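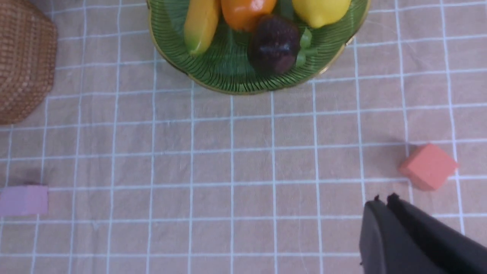 Wrist view, fruit plate at the top, gripper bottom right, coral cube just above it.

rurnodby-wrist
Segmentation + grasp proposals from the wrist camera. Split out of the Lozano repo in May, so some paths still say lozano. Will fix.

Status
Plate and basket masks fine. Cubes fine. Banana ok. Dark plum-like fruit gets merged with its leaves, known, see issue 6. Cloth grid lines used to throw false edges where the fabric wrinkles, there's a filter for that now (grid_suppress, on by default).

Running it
Start the camera node first, then run_wrist.sh. Needs the calibration file in config/ or it quits without saying why. Default rate is 20 Hz, drop it if your laptop has no GPU.

Settings
max_proposals: up to 50 per image, anything over is dropped by score
edge_margin: 2 px. Objects touching the border are kept but flagged partial, planner ignores partials unless allow_partial is set
finger_mask: leave on. Otherwise the gripper fingers come back as an object and the planner trys to avoid them

Not done
Depth. Anything shiny. Basket handling is detection only, no grasp.
Tests for the planner side, Réka has a branch.

Questions to Meenakshi Bhatt (perception) or Réka Bognár (planning). Please dont push straight to main.

Last edited Wednesday, April 21, 2021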